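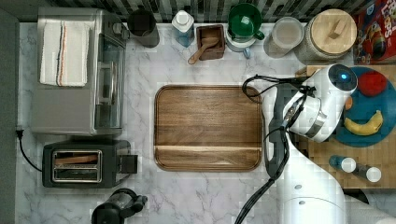 Roman Baran had the kitchen in Barbridge for 13 days before he cooked anything in it. It belonged to his aunt, who had gone into hospital in April and not come out, and the solicitor said he could stay until it was sold. He used the toaster, and he ate fruit. He kept an apple and a banana on a blue plate on the butcher block, and the walnut tray sat in the middle of the marble with nothing on it.

The tray was the trouble. She had left a list of who should have what, in pencil, and the tray was on it twice. Once it was for Roman. Further down it was for Muchen Feng, upstairs.

He went up and knocked.

'I don't want it,' Muchen said. She was about seventy and had a coat on indoors. 'What would I do with a tray?'

'She wrote your name.'

'She wrote yours as well.'

'Yours is lower down. I think that means she wrote it later.'

Muchen thought about this and came downstairs with him. She looked at the jars along the tiles, then at the towel folded on the oven, and touched none of it. She picked up the tray and turned it over. He had not done that. On the underside was a paper label from Ghaffari, the shop on the bridge that had shut when he was a boy, and a price of 18 pounds.

'I paid half of this,' she said. 'We carried our suppers out to the yard on it. One summer, every night. Then my knee went and she brought mine up to me.'

'So it's yours.'

'Half.'

She put it back where it had been, the pale stripe nearest to her. The toast was ready and neither of them did anything about it.

'Have you got eggs?' she said.

He had no eggs. He had bread, fruit and a box of cereal. She went up for eggs and was gone long enough that he wiped the counter and found two forks. When she came back she had taken the coat off. She cooked and he buttered, and they put both plates on the tray.

'You take that end,' Muchen said.

It was easily light enough for one person. They carried it out to the yard between them, going slowly at the step.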